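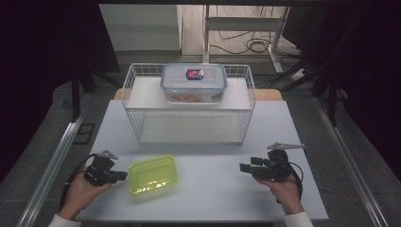
Food goes bad because living things get to it. Most of them are far too small to see. They are called microbes, and the ones that matter most in a kitchen are bacteria and molds. They float in the air, sit on your hands and live on the skin of every apple in the store. A lid slows them down. When food is put away in a clear plastic container with a light-blue lid, fewer new microbes can fall in from the air, and you can still check through the sides without opening it. The microbes that were already on the food stay in there with it, though, so a lid is only part of the job.

## What microbes want

Microbes need food, water and a comfortable temperature. A bowl of cooked rice gives them the first two. A warm kitchen gives them the third.

When bacteria have what they need, they split in two. Then each of those splits in two. Some kinds can do this every 30 minutes when the food is warm. One becomes two, two become four, four become eight. Leave the bowl out all afternoon and the number gets very large.

Mold grows in a different way. It starts from a spore, which is a bit like a tiny seed. The spore lands on bread or cheese and sends out thin threads. The threads go down into the food where you can't see them. The fuzzy green or white patch comes later, and it is the part that makes new spores. Soft food with a moldy patch should be thrown out, because the threads may have spread well past the patch.

## Why cold helps

A refrigerator doesn't kill many microbes. It makes them slow. They still split, but it takes them much longer. Milk that would turn sour in a day on the counter can stay good for a week or more on a cold shelf.

A freezer is colder still. The water in the food turns to ice, and microbes can't use ice. They stop growing. Many of them are still alive, and when the food thaws they start again. Thaw frozen meat in the refrigerator and not on the counter.

## Drying, salting and sugar

People stored food for thousands of years before there were refrigerators. One of the oldest ways is drying. If you take the water out of a grape, you get a raisin. A raisin can sit in a box for months because there isn't enough water left in it for most microbes to live.

Salt works in a similar way. It pulls water out of the food and out of the microbes too. Sailors ate salted beef and salted fish on long trips. It was tough and had to be soaked before cooking.

Sugar does the same thing as salt. Jam is fruit cooked with a lot of sugar. The sugar holds on to the water so tightly that microbes have a hard time using it.

Pickles are kept safe by vinegar, which is an acid. Most bacteria that make people sick can't grow in strong acid.

## A pantry in October

Bronisława Makowska grew up on a farm near a village called Drotport. She is a grandmother now, and she remembers what her family did every October. Apples went into the cellar on wooden racks, with space between them so that one bad apple wouldn't spoil the others. Carrots were buried in boxes of damp sand. Cabbage was cut up, salted and pressed into a big crock under a heavy stone, and after a few weeks it had turned into sauerkraut.

Sauerkraut is an interesting case, because it is made by bacteria. Certain harmless bacteria like salty cabbage. They make an acid as they grow, and the acid keeps the harmful kinds away. Yogurt is made by helpful bacteria too.

Her family filled 200 jars in a good year. The last ones were opened in spring.

## Things you can do at home

- Wash your hands before you touch food.
- Put leftovers in the refrigerator within two hours.
- Use shallow containers for hot food like soup. It cools faster in a thin layer.
- Keep raw meat on the bottom shelf, where it can't drip on anything.
- Write the day on the container with a piece of tape.
- Don't taste food to find out if it is bad. Some harmful bacteria have no smell or flavor at all. Ask an adult.

## Try it: two slices of bread

You need two slices of bread, two zip bags, a little water and a marker.

1. Sprinkle a few drops of water on each slice.
2. Put each slice in its own bag and zip it shut.
3. Write "warm" on one bag and "cold" on the other.
4. Put the warm bag in a cupboard and the cold bag in the refrigerator.
5. Look at both every day for ten days and draw what you see.

Keep the bags closed the whole time. When you are finished, throw them away without opening them, and wash your hands.

## Words to know

**Microbe:** a living thing too small to see without a microscope.

**Spore:** a tiny cell that a new mold can grow from.

**Preserve:** to treat food so that it lasts longer.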